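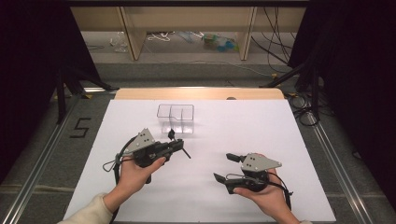

A clear two-compartment box on a white board on the floor.

HEYWOOD – A two-compartment plastic box for small grooming tools goes on sale in August, and the company behind it says it will end the hunt for the eyebrow brush at the bottom of the makeup bag. That is a lot to ask of a box.

Enduta, which sells bathroom and travel storage from an office in Heywood, calls the new line Wasdale. The sales sheet promises "a calmer morning" and puts the time saved at 64 hours over the life of the product. It does not say how long that life is. Asked where the figure came from, the company pointed to a survey of 80 customers, all of whom had already bought something from Enduta.

The idea is plain enough. Tools go on one side of the divider and everything else goes on the other. Clear walls are supposed to let the owner see what is inside without opening anything, though plenty of clear boxes already do that, and a drinking glass on a shelf does it for nothing.

Elif Naz Tokgöz, who runs the line, said the divider matters most for tools with two working sides, such as the brow and lash groomer with bristles along one edge and a comb along the other. "People throw them in with the pencils and the tweezers, and then they wonder why the teeth are bent," she said. The company had no numbers on bent teeth.

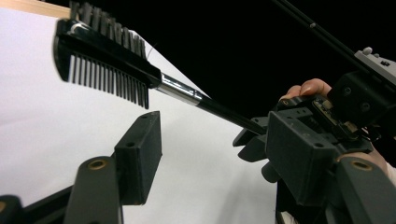
Tia Bainbridge said she has kept the same kind of comb in a coffee mug for years and has yet to lose it, and that what she would pay for is a cap that stays on the bristles. She added that any box with a divider ends up with one side full and the other side holding a single hair tie.

Tokgöz said a cap had been discussed but would not be part of the first run. She would not give a price for the box either, beyond saying it would be "fair" – a word that also appears 2 times on the sales sheet.

Stores in Heywood and Itdale are due to get the first boxes. Enduta said buyers can return one if it does not suit them, as long as it has not been used.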